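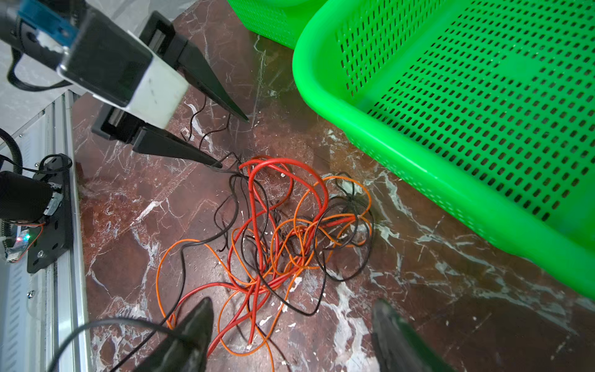
Red, orange and black wires in a tangle on the floor.

Stage and sound walk-through, Kasano back room, June
Walked by me, Tomás Brennan. Gráinne Ó Dubhghaill gets a copy before doors.

1. Cable runs across walkways -- FIX. The long one from the desk to stage left needs tape the whole way. I caught my toe on it twice and I knew it was there!

2. Loose wire on the floor -- FIX. Sort it, coil it, label it, or bin it. Please don't kick it behind the drum riser again.

3. Power strips -- OK. We have 3 and none of them is plugged into another one. Big improvement on the Koven launch night.

4. Main speakers, stands and pins -- OK. Pins are in and the legs are spread properly. I leaned on both and they stayed put.

5. Sound level at the desk -- WATCH. I got 96 on the meter during Prornar's check, and that was with half the beats muted. His new tape is all sub bass (I love it, my fillings don't). Earplugs go on the bar, in the bowl, where people can find them.

6. Mics -- OK, mostly. There are 14 in the case and 2 of them crackle. I put red tape on those. Hegarty likes to swing his by the lead when the hook comes in, so he's getting the old one with the dented grille and a clip on the lead.

7. Fire exit, stage right -- FIX. Merch boxes are stacked in front of it. Move them before the DJ sets up, then check again at the interval.

8. Stage edge tape -- OK, but it's peeling by the steps. Bring a fresh roll.

Recheck 1, 2 and 7 at 6 p.m.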